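Tools & Storage | 2 min read

Repacking the bit roll

The fabric tool rolls at the Testport bench were last checked in April. Since then bits have migrated between loops, and members have reported sizes missing that were simply in the wrong row. Please repack a roll before returning it.

Open the roll on a clear table and lay it flat. Leave the left flap folded until the bits have been checked.

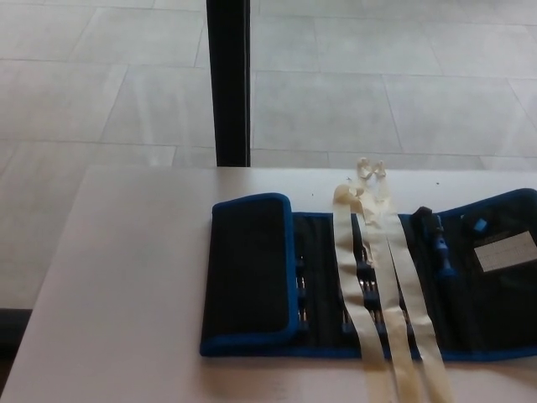 Seat each bit fully in its elastic loop. A bit that slides out under its own weight goes in the spares tin — do not pack the loop with tape or paper. The driver handle has its own pocket and should not share it with bits.

Stretched loops can be restitched. Write the roll number on a slip and leave both in the Siqueira cabinet, shelf 9. Allow 10 days for repair.

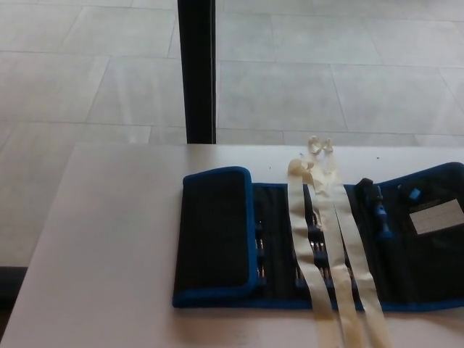 Close the flaps over the bits before rolling, and keep the roll fairly loose; tight rolling strains the stitching at the piping. Replacement bits are ordered through Clotalico under account 667. Quote the drive type and size, and return the worn bit with the order slip.

Filed under: Workshop notes, Hand tools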